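What I learned from writing our house rules for robot work on other people's surfaces

I have been meaning to write this one up since July, and I'm so glad I waited, because the rules have changed twice since then and they're much better now. If you work with arms and grippers in real kitchens and bathrooms and hallways (as opposed to a nice flat bench in a lab), you probably have some version of these already. I'd love to compare. Ours are written down, they fit on two sheets of paper, and people follow them, which still makes me a little giddy.

Some background first. I'm part of a small group that does wiping, picking and placing with a wrist-camera arm in lived-in homes and guest houses. We call the project Stametti, after the first house we worked in. The guest house at Mösli came next, then two apartments in Tamness. Every one of these places had stone somewhere, or lacquer, or glass, and every one had an owner who cared about it a great deal.

When we began, our written rules were all about people. Stop button within reach, speed limit when anyone is in the room, no loose sleeves, one person in charge of the arm at a time. Those are the right rules to start with and they're still on the first sheet. But we had not one line about the counter! Luzius Frei pointed this out on our second day at Mösli, when the owner asked him what we'd do if we scratched something and he had no answer for her. He wrote "SURFACES??" on the back of the checklist and that was the start of the second sheet.

The big safety standards for robots are about keeping people from being hurt, as they should be. Go and read the ones that apply to your machine, all the way through, and don't take my blog as a stand-in. What I'm talking about is the layer underneath, the house rules, the stuff that decides whether you get invited back.

The first surface rule is that somebody looks before anything moves. By looking I mean getting down low with a flashlight held sideways, so old scratches and chips show up. Whoever does it writes them on the sheet and the owner signs next to it. Sandrine Hervieu is our best looker by a mile. She found an old crack in a windowsill in Tamness that the owner had forgotten was there, and because it was on paper before we started, it was never a problem between us.

The second rule is the hover height. The fingertips stay a set distance above the counter unless the task calls for contact, and the height is set again for every counter in every room. We used to carry one number from place to place. Please don't do that! Counters that look level often aren't. One at Mösli dropped toward the window enough that a height that was fine at one end was too low at the other. So now we take the height at four spots and go with the highest point of the stone.

Polished stone gets its own section, and I'm a bit of a bore about it at this point because I find it so interesting.
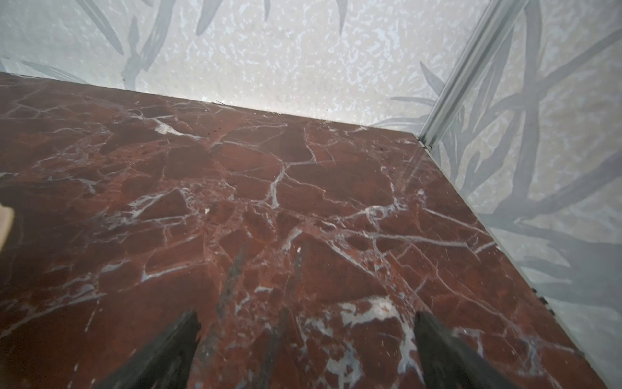 The trouble with a shiny counter is that it gives the camera more to look at than there really is. A gripper over polished stone has a faint copy of itself underneath, and the copy moves when the gripper moves. If any part of your setup guesses distance from the picture alone, be suspicious of it. Our rule says that on any glossy surface, the height comes from the arm's own position and a touch check with the soft pad, and the camera gets no vote. Monique Besson wanted it worded more politely but I liked "no vote" so it stayed.

Veins are the other thing. On red marble with a tight net of white lines, every line is an edge as far as a simple detector cares, and a little white fleck in the stone can look just like a crumb. We had a wiping routine that would go back to the same fleck over and over, so earnestly, trying to clean up a piece of the rock. I watched it for ages. The fix in the rules is plain enough. Before a wiping run on patterned stone, we record the clean counter first, and a person confirms that it's clean. Anything in that first recording is treated as part of the stone. If the arm has gone over one spot three times, it stops and asks.

Please also shoot that clean recording in the same light you'll be working in. We did one in the morning at Mösli and ran the task in the late afternoon, and it was useless, all the shine had moved.

Corners come next. A counter that runs up to two walls, with a metal trim strip standing in the corner, is a place where a stiff gripper can do real harm in a very short time. Stone chips at the edges, trim bends, and grout crumbles if you drag a fingertip along it. So there's a keep-out strip along every wall, and a bigger one in the corner. The arm can look into the corner as much as it likes. It doesn't go in with the fingers unless the soft tips are on and the speed is at the lowest setting. If there's a crumb in there, a person gets it with a cloth, and we write it down as not done by the robot. That last bit matters to me! I have read so many reports where the awkward corner quietly drops out of the results.

Patterned walls deserve a mention too, since they're more common than you'd think. Leaves, stems, bamboo, all very pretty, and all full of long thin shapes that a detector may want to call a cable or a utensil. We mark the wall line by hand at setup and tell the system that whatever is above it is out of bounds. It takes a couple of minutes. Lorenz Gasser has an automatic version half working, and it does well on plain walls, where you don't need it. He'll get there.

Then there's what stays on the counter. Our old sheet said "clear the surface," and every one of us read that differently. Some of us cleared everything. Others cleared only what was in the way, so something would be left sitting at the very edge of the view and half of it would be missing from the recording. The new line says that every object still within reach of the arm is named on the sheet, including the ones that have nothing to do with the task. An object at the edge counts. If you can't say what it is from the camera view, walk over and look at it.

I'll put the figures in here, because people asked last time. Before the second sheet existed, our log had 344 runs in it. It's now at 2785. In the early batch we had 2 marks on surfaces that we had to own up to, both on lacquer, both from fingertips that were too low. I'm not going to claim the rules get all the credit for how things have gone since, as we also changed the tips and got more practice. But I know which of those three I'd give up last.

About those tips. Hard fingers are wonderful for picking things up and awful for everything near stone. The rule is that the tips get wiped and checked by hand before each session, and again after any contact with the counter. You're feeling for grit. One grain stuck to the pad will do more damage than the pad ever could, and you can't see it on dark fingers against dark stone, so use your own finger. Waltraud Schwaiger keeps a strip of white cloth in her kit and drags the tips over it, and that works even better than my way, so it's in the next version.

Cleaning products! I nearly left this out. Marble doesn't like acid, and that includes vinegar and a lot of bathroom sprays. We use a damp cloth and whatever the owner already uses on that counter, from the owner's own bottle. We don't bring our own any more. If a task needs a spill, we spill water. There was a long debate about using coffee to make it more realistic, and I was on the wrong side of it, and I'm thankful I lost.

One rule that sounded fussy and has turned out to be my favorite is the 48 hour rule. We go back, or ask for a phone call, 48 hours after the last run in a house. Some marks on stone take a while to show, and the owner will notice things in daylight that we missed under a lamp. The call is short. Nearly always it ends up being about something else, and that's how we got the second apartment in Tamness, as it belonged to a cousin of the first owner.

What we still haven't sorted out is who may change the rules in the middle of a day. At the moment anyone can make a rule stricter on the spot, and loosening one needs two people and a line in the log. It mostly works. Where it gets sticky is hover height, because lower is riskier for the stone but higher can be riskier for whatever the gripper is holding, so which way is "stricter"? Luzius and I have gone back and forth on this for weeks. My feeling is that the thing you can't replace wins, and a slab of marble is a lot harder to replace than a mug. He says it depends on the mug.

We're off to Holar next, where I'm told there is a slate floor and a glass table, and I've already started a page on glass. If you have rules for glass, or if you've solved the reflection business in some cleverer way than taking away the camera's vote, write to me. I'm happy to send both sheets to anyone who wants them. They're plain text, and you should change whatever doesn't suit your rooms, but please keep the flashlight part.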